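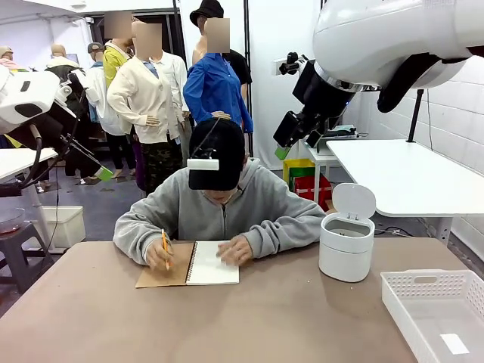 4. Can it take out the trash yet?

Sort of. I came into this section wanting a yes, and after 252 trials on the tabletop bin I can only give you a "mostly, if the tissue behaves." Our setup is plain on purpose: one person doing desk work, one small bin with a lid, and a two-armed robot that has to tidy up without bothering anybody. We ran Malis, our own controller, against the older Astier baseline, and I'll say up front that Astier did better than I'd hoped on hard objects (bottle caps, pens, that kind of thing).

Soft stuff is where I got excited! A tissue changes shape every time you touch it, so the planner can't lean on a stored grasp. Malis looks again just before the fingers close, and that second look can take up to 38 seconds. Slow, I know. Tamás Szalai kept telling me a toddler could beat it, and he has a toddler, so I believe him.

Figure 3 gives a sense of how tight the working space is, with the gripper over the container and a person writing right next to it.

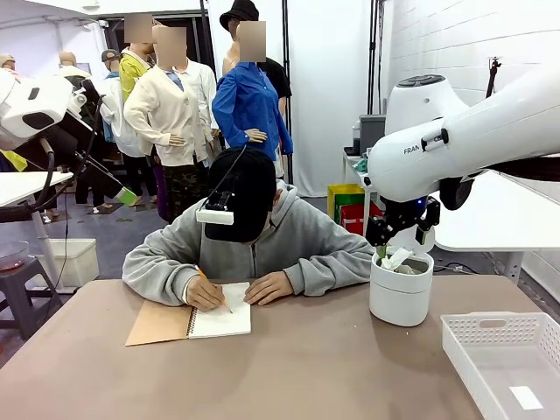
4.1 What went wrong

Most failures were double grabs, where the fingers took the liner along with the tissue. A few were plain misses. Seo-ah Yoo went through the logs and found that misses bunched up late on Monday, after we had moved the table and skipped recalibrating (my fault). We reran those trials and report both sets in the appendix. I wouldn't put this robot in my kitchen yet, but I'd let it clear my desk.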